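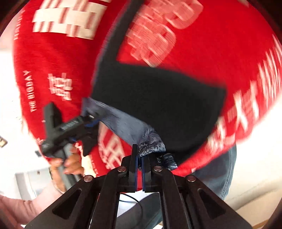

blue-grey cloth, the patterned end. red sweatshirt (THE BIGDAY)

May 1, 2024

Quick one, bath is running. Sorted fabric nearly all day. Got through the big blue bag and half of the one behind the door, so the hall is passable again, sideways anyway.

Blues are the worst. Everything is blue-grey once you've stared at it for an hour. Plain in one pile, patterned in another, then you pick up a bit that's streaky at one end and navy and white at the other and where does that go? Started a third pile. Third pile is now the biggest pile.

Frayed edges everywhere. Must get the pinking shears back from Valbona, she's had them since April. Rang her at lunch, no answer, then she rang me when I had both hands full. Typical. She wants the darker pieces for her cushion backs. Fine by me, less to fold.

Weighed the scrap bag on the bathroom scales and then couldn't read my own writing. 37 or 31? Put 37 pieces down for the patchwork box in the end, that one I did count, twice. Need 44 for the size I drew. So seven short, and not cutting up the good curtain for it. No.

Fluff all over my sleeves. Fluff in the tea.

Tommorow: red things, if there are any left after the wash disaster. Label the boxes BEFORE stacking them this time. Buy thread, navy, and the stronger needles, mine are bending. Look for the lid of the button tin, it was on the windowsill an hour ago I swear.

Back aches. Supper was toast. Bath is going to be over the top if I dont go now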